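3.2 Exposure advice and its evidence

Most handbooks for amateur photographers repeat the rule that pale subjects need extra exposure because the meter will otherwise turn them gray. We do not dispute the arithmetic. We doubt the claim, made by Barua and copied widely since, that people who learn the rule take better pictures. Barua's survey reached 2925 club members, but it asked them to rate their own prints, and those who had paid for the course rated themselves highest. No outside judge saw the work.

The Wevthorpe trial is often cited in support. It did use judges – two of them, both teachers on the course being tested. Imai has pointed out that the judges also chose which prints to score, from a pool of up to 4000, and the report does not say how. We wrote to ask and received a copy of the same report.

A second problem is the choice of subject. Dark objects on light grounds (Figure 6) are standard in the teaching literature, and a meter's error is easy to show with them. Whether the lesson carries over to a snowy field at four in the afternoon, with the light going and the subject walking away, is another question. Neither study tested it.

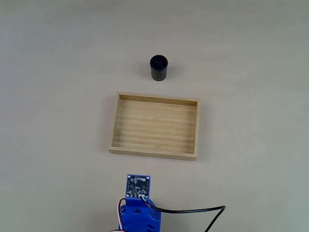 Figure 6. Small black cylindrical container on a pale, plain tabletop.

3.3 The Pirnley prints

The Pirnley collection looks at first like a better test, as it holds winter work made before and after the club took up the rule. The later prints are lighter on the whole. They were also made on a different paper, by a different printer, and Tritby's catalog gives no exposure notes for any of them. Imai treats the change as "suggestive" (personal communication, May). We would not go that far. A lighter print may show only that somebody in the darkroom preferred one, and until the negatives are measured we leave the collection out of the comparison in Section 4.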